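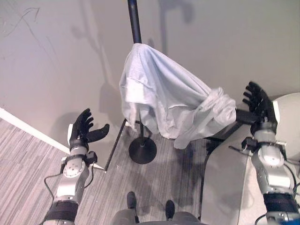
Both arms up at the towel stand, hands open. Wrist connector block and forearm straps on view, which is what most of this thread is about.

1/ Notes on keeping one humanoid in working order for cloth handling. One robot, one pole stand, one light blue cloth. Internally the cell is called Rirkel. I look after the hardware, Soo-ah Gil looks after the control side. Long thread, mostly cables.

2/ The stand first. Black pole, round flat base, floor-standing. Its position is set from the robot's feet and not from the wall. We used to measure from the skirting board and every small change in where the robot stood turned into a reach error at the shoulder.

3/ Base disc goes down flat on the floor covering, then gets a push by hand at towel height. If it rocks, lift it and look underneath. Grit under the disc cost us most of a morning in August, and we spent that morning recalibrating an arm that had nothing wrong with it.

4/ Cloth goes over the pole at mid-height. We don't smooth it. Folds and bunched ends are part of the task, and a neatly hung towel gives flattering numbers.

5/ Hands. Five fingers each side, black. Before a shift each finger is driven open and closed on its own, then all together. I listen as much as I look. A finger with a tired tendon ticks near full extension a good while before the position error shows in the log.

6/ Open pose is the reference. Fingers slightly curled, thumb out to the side. If the thumb sits further in than it did last time, stop there and re-zero the hand. Do not correct it in software and carry on. I have done this and regretted it for two weeks.

7/ Forearm straps. Wide black band on each arm. They take the pull of the cable so the connector doesn't have to. Tight enough that the band won't turn under a thumb, loose enough that it doesn't creep towards the joint as the arm moves.

8/ Straps stretch. We swap them at 14 weeks whatever they look like. The old ones go in the bin, otherwise they find their way back on to the arm.

9/ Cables. Leave slack in a loop at the side of the forearm – enough for full wrist travel, not enough to catch on a chair. Check it by moving the wrist by hand to both ends of its range with the power off. If the loop goes straight at either end, it's too short.

10/ Worst fault so far was an intermittent dropout on the left hand. It showed up only with the arm raised. Soo-ah pulled the log and found 2733 dropped packets in a single session, nearly all of them with the wrist above elbow height.

11/ I blamed the hand. Swapped it for the spare, same fault. Then blamed the Gretik board in the forearm and swapped that too. Same fault again. Total time wasted: a day and a half.

12/ The cause was the small connector block on the side of the wrist. One contact had backed out of the housing by less than a millimetre. Arm down, the cable weight held it in. Arm up, it didn't. Reseated the contact, fitted a new retaining clip, no dropouts in the next 13 sessions.

13/ So the wrist block is now the first thing checked. Power off, unplug, look at the contacts under a lamp, plug in, gentle tug on each wire. Takes two minutes. Austra Ramanauskas wrote it up as a card and it lives with the tools.

14/ Joint cap screws. Small ones, easily rounded off. Use the proper driver bit and keep it for this job only. Mark each head with a paint pen after torquing so that a turned screw shows at a glance. Replace any screw that has been out more than twice.

15/ Marks on the hand covers: wipe with a barely damp cloth. No solvent. We tried one and the fingertips went shiny, and then slipped on fabric.

16/ Shadows. Worth knowing if you run vision on cloth: both arms throw soft shadows on a plain wall, and so does the pole. We fix the lamp position and write it down with the rest of the setup. Moving the lamp counts as a change to the cell.

17/ Still open: whether to change the forearm cables for the Nordin type, which bends tighter but has a stiffer jacket. Sample length is on order. Will add to this thread once it has been on the left arm for a few weeks.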